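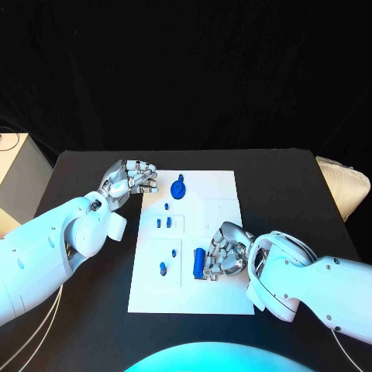
**Ticket 2210: Brevley gown, texture HUD only colors half the skirt**
Opened October 2018, Plullanura grid, Naston region

Hi! I'm opening this with the Brevley store group because the in-world notecard dropbox says it's full, and I'd love to wear this thing before the masquerade round closes. I'll keep adding to the ticket as I try stuff, so sorry in advance for the length.

So, I bought the full Brevley gown (the fatpack, not a gacha win, I know you guys treat those differently) and the bodice colors up beautifully. The skirt is where it goes wrong. I click the plum swatch on the HUD and the front panels turn plum, but the back panels and the train stay on the default gray. Same with the rust and the moss. The lace trim has its own row on the HUD and that row works fine on everything.

What I have on:

- the gown, bodice and skirt as separate attachments
- a Havlíček body, latest version, with the relay for it
- Havlíček heels, the tall ones
- hair, and no other HUDs that I know of (more on this further down)

**What I tried first**

I detached the skirt and put it back on. No change. I relogged. No change. Then I took everything off except the body and the skirt, stood on the empty sandbox platform at the far end of Naston, and tried again, and now the back panels took the color but the train didn't! That got me excited for a minute, and then I put the bodice back on and it went right back to half and half.

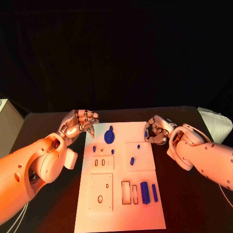 I also redelivered the whole box from the vendor and unpacked it into a fresh folder, so I'm sure I'm not mixing the demo with the real one. The fresh skirt behaves just like the old one. The demo skirt doesn't take color at all, but I'm guessing that's on purpose.

One thing I noticed while poking around: my script count was at 40 with the full outfit on. I don't know if that's high. A friend in the group chat thought it was, and told me to look for old resizer scripts. The heels had resizers in them. I used the delete button in the heel menu (after making a copy, I've learned that lesson) and wore them again.

**After the heels**

Better, but not fixed. The back panels now change color every time, which is great. The train still lags. If I click plum and wait, nothing. If I click plum twice with a pause in between, the train goes plum on the second click, most of the time. Clicking fast makes it worse, and once it left me with a moss train on a rust skirt, which looked kind of amazing but isn't what I'm going for.

I tried it on 3 regions to rule out lag:

1. Naston, late evening, fairly busy. Train needed the second click.
2. The Brevley main store, with hardly anyone on the radar. Same thing.

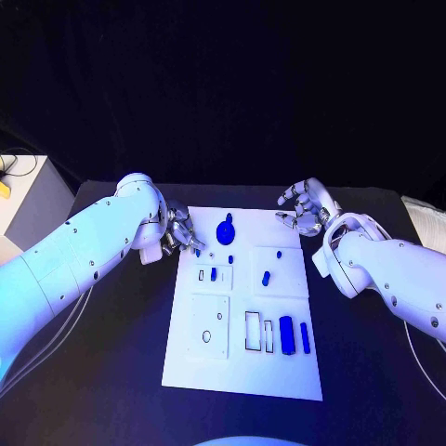 3. My own little parcel, where the only thing running is a fountain. Train changed on the first click for plum and rust, never for moss.

**Reply from store support, pasted from IM so it's all in one place**

> Hello and thank you for the details. The train listens on its own channel and an older body relay can grab the message first. Please check whether you are wearing 2 relays, one inside the body and one as a separate HUD. Remove the separate one, then reset scripts in the skirt while standing somewhere that allows scripts.

**Checked it**

Yep, guilty. There was a second Havlíček relay stuck to my bottom left HUD spot, completely transparent, left over from the previous version of the body. I must have been wearing it since March. I only found it by sorting my inventory's Worn tab by name and reading down the list line by line.

I took it off and reset scripts in the skirt. Plum, rust, cream and navy all go through on one click now, front, back and train. Moss works on the panels but the train comes up a shade lighter, more of a sage. I compared it against the vendor picture and the vendor one matches all the way down, so I think the train might have the wrong moss texture in it.

Could someone look at that last bit? If it needs an updated skirt, a redelivery is totally fine, you can send it while I'm offline. Please leave the ticket open until then. I'll wear the plum one to the masquerade.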